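Mixed Bins: The Packing Room in Grirkuvley

Gallery / Room 404 / June

Clasar moved its small-order packing into Room 404 of the Grirkuvley building in the spring. The room handles the orders that don't fill a carton: one scoop, one pair of gloves, a packet of something and a roll of tape, all going to the same address. This page is about the mixed bins and what ends up in them. People who come through the building usually ask about the shelving or the label printers. The bins get fewer questions, but most of the day happens in them.

The bins

The standard bin is gray and rectangular, with sides that slope in toward the floor. We bought the first batch used, and the floors had scuffs on them when they arrived. The scuffs don't matter for packing. What matters is that the floor is flat, so a scoop will lie still and a packet won't slide into a corner and hide under something.

Gray was not a choice. It was the color the seller had. It works well enough with white goods, which show up clearly, and with anything orange or red. It's poor for black goods. Cable ties and black liners get lost against the shadow along the walls, so those go in a shallow tray on the shelf and never into a mixed bin.

Bins stand on the tables during picking and go back on the lower shelf at the end of the shift. They are not stacked when there is anything inside.

The tables

The tops are pale wood. They mark easily and we stopped trying to prevent it. Each one gets wiped at noon and again before closing, and a bin is lifted to wipe under it, never pushed. Grit under a bin leaves long scratches, and after the first month two of the tables had them.

Table height was argued over for a while. The first tables were too high for a deep bin: to reach the floor of it you had to lift your shoulder. The legs were shortened and the arguing stopped.

What a mixed bin is

A mixed bin holds items from different shelves that have to be looked at together before they are packed. Some of it is one customer's order. Some of it is returns. Some of it is stock that was found in the wrong place and is waiting for somebody to decide where it goes. The rule is that a bin is only one of those three things at a time, and a card on the shelf says which.

The catalog for the room runs to 300 items. Most are plain and cheap. Kitchen scoops, work gloves, measuring cups, packets of refills, brushes, clips, dish cloths. Very little is fragile. The trouble is all in the shapes. Hard things have a shape you can plan for. Soft things have whatever shape they had when they landed.

Gloves

Work gloves are the most returned item in the room, nearly always for size. White fabric is the kind we carry most of. They are sold in pairs and come back in pairs, mostly, though singles turn up in the mixed bins and wait there for the other one.

A fabric glove never lies the same way twice. The cuff opens or folds over on itself. Fingers tuck under the palm or stick out in a V, and a glove lying on its side can look like it has only two fingers. For that reason sizes are never judged by eye. Pick the glove up by the cuff, let it hang, then lay it flat on the table with the thumb out and read the size tag inside.

Singles are held for 4 weeks. If the match hasn't appeared by then, the single goes to the cleaning cupboard, where there is always a use for one.

Gloves with any discoloration are set aside, even if it looks like a shadow or a crease. Smooth the cloth first. Half the marks disappear once the fabric is flat. The rest stay out of stock.

Scoops

The white plastic scoops are used for flour, pet food, detergent and a good many other things, going by the reviews. They are light, and in a bin they tend to be pushed around by whatever goes in next. A scoop that is face down is harder to pick up than one face up. Turn it by the handle.

New scoops are packed in a sleeve. A scoop without a sleeve is a return or a room scoop. Room scoops are the ones we use ourselves for loose fill, and they are supposed to hang on the hook by the door. They wander. Any scoop without a sleeve in an order bin should be taken out and checked before the order moves on.

Packets

Packets are the easy part. They have straight sides, they lie flat or nearly flat, and they carry a barcode. The one thing to look out for is which face is up. If the label is showing, scan it where it lies. If the label is underneath, turn the packet over once and put it back down. Don't carry it to the scanner at the other end of the room, because the bin is then short one item and the next person will go looking for it.

Colors help here too. The refill packets were changed to brighter colors at our request, and picking errors between the two most similar ones went down to almost nothing. Customers haven't said anything about it either way.

Labels

A label goes on the flattest part of the lower half of a packet, long side parallel to the edge. On soft goods it goes on the sleeve, never on the fabric. We tried labeling gloves directly for a short time and the adhesive pulled fibers out of the cuff.

White labels only. The pale yellow ones faded on the window side of the room and the scanner began missing them by midsummer of the previous year, when we were still on the ground floor. There is a box of them left if anyone wants them for marking shelves.

Shelves and suppliers

The racks are from Werex and came flat. The shelf pins are the weak point. Keep a bag of spares taped inside the end panel, and if a shelf rocks, change the pin before putting anything back on it.

Loose goods come from Fawzy in open-top cartons. They pack well but mix sizes within a carton, so gloves from Fawzy are sorted on arrival. It takes most of a morning. We have asked for sized bags and have been told they are coming.

Order of packing

Hard goods first, flat against the bottom. Packets next, label up. Gloves and cloths last, to fill the gaps and keep the rest from shifting. This holds for cartons and for padded bags.

Three items is the usual limit for a padded bag. More than that and the seam starts to pull at the corner, especially with a scoop in it, where the handle finds the weak spot. Scoops go in with the handle along the long side.

Don't fold a glove to make it fit. Roll it from the fingers toward the cuff. A folded glove springs open and pushes the flap up before the adhesive has taken hold.

Tidying at the end of the shift

Anything left in a mixed bin at closing stays there, with the card turned over so the morning shift knows the bin is still open. An empty bin gets tipped over the waste box, wiped with a damp cloth and put on the lower shelf. Tags, bits of sleeve and label backing collect where the wall meets the floor, and a dry brush gets them out faster than the cloth does.

The morning shift starts with the open bins. Returns are cleared first, then the misplaced stock, then whatever orders were left over. On a normal morning the bins are clear by ten.

Small bins, large bins

We tried smaller bins for a month. They were easier to carry and took up less table, but things piled on top of each other, and a glove on top of a packet covers the label every time. In the large bin the same items can lie side by side, with some bare floor between them. The small ones are now used for tape and scissors.

A large bin with only a few things in it looks like a waste of space. It is quicker to work from all the same. You can see each item, nothing needs moving to get at something else, and a quick look tells you when the bin is done.

Glove in the center of the bin, scoop next to it, orange-red packet with its barcode label.

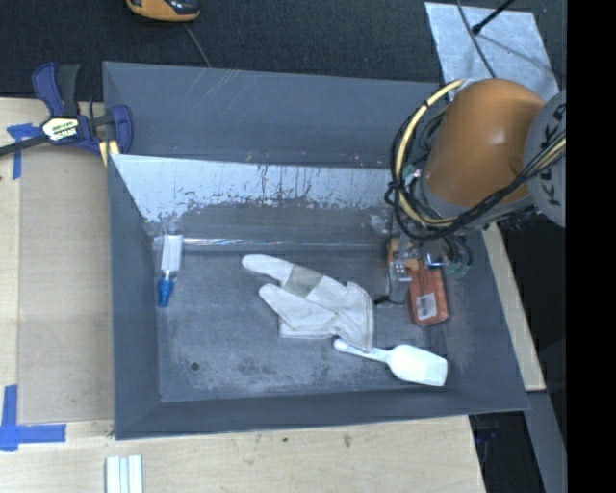 The larger bins also wear better. The small ones cracked at the rim from being carried one-handed, and a cracked rim snags fabric. Two of the large ones have been patched on the outside and are still in use. We have enough for the summer and will look for another used batch before the holiday orders start.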